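Rellness Self Storage: Frequently Asked Questions

Last updated April 26, 2019

Renting a unit

How do I rent a unit at Rellness?

You can rent online, by phone, or at the front desk of either location, Gesasside or Lendau. You will need a government-issued photo ID, a current mailing address, and a card for the first payment. Most people are done in one visit. If you reserve online, the unit is held for 56 hours. After that it goes back on the list and you would have to reserve again.

Is there a minimum rental period?

One month. After the first month you rent month to month and there is no long lease to sign. If you pay a full year in advance we take one month off the total. That discount is not given back in part if you leave early, so only choose it if you are sure.

Which size do I need?

The smallest units are lockers, which hold boxes, files, and small household things. The next size up holds the contents of one room. If you have a sofa and a bed frame to store, ask for the medium or large. Nilmini Marikar at the Gesasside desk can walk you through the sizes in person, and you may look inside a vacant unit before you decide.

Can I change to a different size later?

Yes, if one is open. There is no charge for moving to a larger unit. Moving to a smaller one takes effect on your next billing date. You move the items yourself and have two days to empty the first unit.

Access and security

What are your hours?

The gate opens at 6 a.m. and closes at 10 p.m. every day of the year. The office keeps shorter hours, which are posted on the door at each location. Your gate code works whether or not the office is open.

Do I need my own lock?

Yes. Disc locks are sold at the desk, or you can bring one. We do not keep a key or a copy of your combination. If you lose your key, come to the office with your ID and we will cut the lock for a fee.

Can someone else get into my unit?

Only if you put that person on your access form. Each account can list 2 extra people. To take a name off the list, come in or send a signed request. We can't do it over the phone.

Packing and what you can store

What should I put things in?

Boxes of the same size stack best. Plastic bins with lids are better than cardboard for clothes, bedding, and anything that will sit for more than one season. Small desk and kitchen items get lost easily in a big box, so put them in a smaller container first and write the contents on the outside.

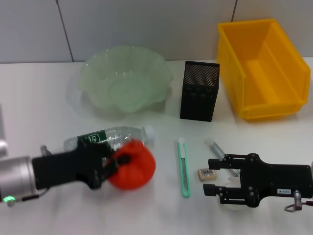 Heavy boxes go on the bottom and toward the back. Leave a narrow aisle if you plan to visit often. Keep everything a few inches away from the walls so that air can move, and lay a pallet or a sheet of plastic on the floor under furniture. Pallets are free at Lendau when we have them. Gesasside does not stock them.

What is not allowed?

Food, plants, animals, gasoline, propane, paint thinner, fireworks, ammunition, and anything that is illegal to own. Mowers and other engines must be drained before they come in. Tires are limited to one set per unit.

Are the units heated or cooled?

Units 372 and up at Gesasside are climate controlled. The rest are not. Lendau has no climate controlled units at this time. Wood furniture, photographs, and instruments should go in a climate controlled unit.

Billing

When is rent due?

On the same date each month that you moved in. There is a five-day grace period, then a late fee is added. If the account is still unpaid after 30 days, your gate code stops working until the balance is cleared.

Do I need insurance?

Yes. You can use a homeowner's or renter's policy if it covers stored goods, and we will ask for a copy of the page that says so. If you don't have one, you can buy a plan through our provider, Samarakoon. Rates are on the sheet at the desk.

Will my rate go up?

Rates are reviewed every March. You will get a written notice before any change.

How do I move out?

Give us ten days' notice in writing. Sweep the unit, take your lock off, and stop at the office so we can check it. Rent is not prorated for a partial month. Furniture or trash left behind is billed to the card on file.

Who do I contact about a bill?

Satish Iyer handles billing for both locations. Leave a message at either desk with your name and unit number.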